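Filed under: Robotics > Builds > Hands and Grippers
6 min read

Tuning a Four-Finger Robot Hand Without Losing Your Own

So the hand is assembled, the last screw is in, and there is one screw left over. Put it in a jar. Every hand built at Wengate has produced a leftover screw, and the jar is doing very well.

What follows picks up where the assembly page stops. You should have four fingers on a palm, a covered hand, a wrist, a forearm, and a controller that at least lights up when asked. If you used the Skider finger kit, everything below applies as written. If you drew your own fingers, it applies in spirit and your numbers will be different.

What you need

A bench supply with a current limit you can set by hand. A 1.5 mm hex driver that hasn't been used as a pry bar (check the tip, someone has). Masking tape, a marker, a foam block about the size of a sandwich, and a laptop running the Storkell console. Allow an evening.

1. Set the current limit before you plug anything in

Turn the limit down to the lowest setting that will still move one finger with nothing in its way. A finger that stalls at a low limit hums and looks embarrassed. A finger that stalls at full current strips its own gears, and then you get to read the assembly page again.

2. Label the fingers

Number them 1 to 4 with tape, starting at the side you will think of as the left from now on. Write the same numbers on the cable ends. I have watched grown adults with engineering degrees tune finger 3 for an hour while sending commands to finger 2, and I have been one of them.

3. Find the open position

In the console, open one channel at a time and send it to 1434. That is the center value on the Roussel driver board we use, and it should leave the finger comfortably short of both end stops. If the finger goes somewhere else entirely, the horn is on the wrong spline. Power off, pull the horn, turn it one tooth, try again. There is no software fix for this. People have written several.

Once all four agree on where the middle is, step each one open in small moves until it just reaches its stop, then back off a little. Save that as "open" and move on to the next finger. Resist saving all four at once.

4. Check the joint brackets

Before you go anywhere near "closed," look at the light-colored brackets at the finger joints. Each has a slot with small pins inside, and the pins need to sit square. Hang the hand with the fingertips down so gravity takes up the slack, and look across the row from one side. One bracket sitting at a different angle from its neighbors usually means a pin has walked.
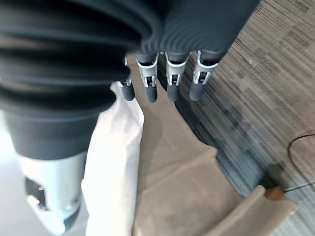
Wengate Community Workshop, Robotics Group

Push a stray pin back with the blunt end of the hex driver. If it walks again, a dot of removable threadlocker on the pin head will hold it. A big blob of threadlocker will also hold it, along with the bracket, the finger, and your plans for the week.

5. Find the closed position

Put the foam block in the palm. Step finger 1 closed until it dents the foam, then stop. Do the same for the rest. You want the same dent from each finger, and you will get there faster by looking at the foam than by looking at the numbers. On our last build the fingers ended up as much as 34 counts apart for an identical grip, which bothered everybody who likes spreadsheets.

Save "closed." Open the hand. Close it again. If the foam leaves the building, your limit is too high.

6. Mind the wrist

Turn the wrist slowly through its whole travel with the fingers open. Listen for rubbing where the cover meets the wrist, and look through the cutout in the forearm while it moves. Any wire that tightens at one end of the travel needs more slack, and it needs it now, while you still have the patience. Then do the whole turn again with the fingers closed, which pulls things differently.

Keep cloth well away from the fingertips when the hand is powered. Sleeves, rags, and the nice polishing cloth all go in just fine and come out on their own schedule.

7. Run it

Set the console to cycle open and closed 100 times with the foam in place and stay in the room. You are listening for a change: a click that wasn't there, or one finger arriving late to the party. When it finishes, check the bracket pins again and feel each motor housing with the back of a finger. Warm is fine. If you pull your finger away quickly, drop the current limit and repeat.

8. Write it down

Copy the open and closed values for each finger onto a piece of tape and stick it inside the controller lid. The console saves them too, until the day somebody updates the console.

The gripping tests are on the next page. Bring the foam block, and an egg if you are feeling good about step 5.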